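How a Robot Cell Is Set Up
A Pamer Workshop Page for Young Readers

A robot cell is the space where one robot does one job. It includes the robot, the surface it stands on, the things it handles and the computer that tells it what to do. The cell on this page is called Tondon. It exists inside a computer program. Engineers often build a cell this way first and test it before they buy any metal parts.

Step 1. Fix the base
A robot arm measures every move from its base. If the base shifts by the width of a pencil line, every point the arm knows is wrong by the same amount. In Tondon the base rests on a low white platform on the table. The position of the platform is typed in as numbers and then locked.

Step 2. Find the zero
Each joint has a zero position, like the zero on a ruler. The arm is sent to zero and the program checks that every joint agrees. In a real cell this check is done every Wednesday, before the first job of the day.

Step 3. Check the gripper
The gripper is the robot's hand. Tondon's gripper has two dark fingers. The program needs to know how long the fingers are, how wide they open and where the exact middle between them is. That middle point is called the tool center point. When the arm is told to go somewhere, the tool center point is the part that has to arrive there.

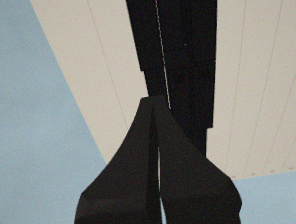
Fulo wrote in to point out that fingers on a real gripper wear down, so the tool center point has to be measured again from time to time. That is correct. On the real version of this cell, the fingers are measured after every 2000 grips. Worn pads are replaced in pairs. A new pad next to an old one would move the middle point to one side.

Step 4. Teach the points
A point is a place the arm must reach. The full job in Tondon uses 46 points. The most important ones are near the white rack, where there is little room. The arm first goes to a waiting point in front of the rack. Then it moves forward slowly, in a straight line. The speed limit for this last part is set much lower than the speed limit for open space.

Step 5. Run it and write it down
The job is run 700 times in the program. Each run starts with the rack in a slightly different place. The program saves a list of the runs that failed. In the first test there were 29. The engineers look at each one, change a number and start the test again. Only one number is changed at a time. The list is kept in a file called the Dumitrescu log.
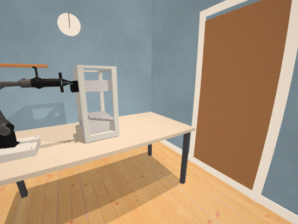

What happens if the arm bumps into something during a test?
The program stops the run, marks it as failed and puts everything back at the start. A real arm also stops, but a person must then check the fingers, the joints and the base before it may move again.

Words to know
Joint: a place where the arm can bend or turn.
Gripper: the part that holds things.
Tool center point: the middle point between the fingers.
Zero: the position all joint measurements start from.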